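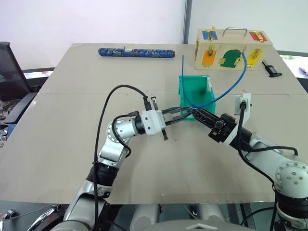 Can I use a coupler to join two Ethernet cables, or do I have to buy one long one?

Ibarra16
A coupler is fine for most houses. You plug one cable in each end and the network treats it like a single run, as long as the total stays under 100 meters.

I've had one going in my place since January, between the router and the back room, and my video calls haven't dropped. Get one rated the same as your cable or better (mine are Cat 6). Couplers with a lower rating will often still work, just maybe slower than you're paying for. I wouldn't chain a bunch of them together either - every joint is one more thing to wiggle loose.

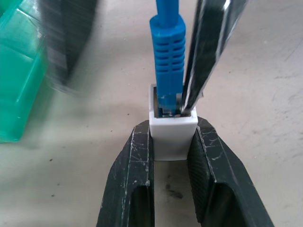 When you plug in, line up the little tab and push until you hear the click. If you have those thick rubbery boots on your plugs, push from the boot and don't bend the cable to get leverage. I ruined a plug that way and spent a whole evening blaming my modem! Then give it a gentle tug. If it slides out, it wasn't seated.

Edited April 2021: somebody asked about labeling. I put tape on both ends, 7 inches back from the plug, so I can read it behind the desk.

drisau_3858
just buy the long one. less junk behind the couch

Baler
Agree with the first answer, but keep the coupler indoors and off the floor if you mop. I have 2 in my basement, both up on a shelf, no trouble so far. Also make sure it's a coupler and not a splitter, they look a lot alike in the store and I came home with the wrong one.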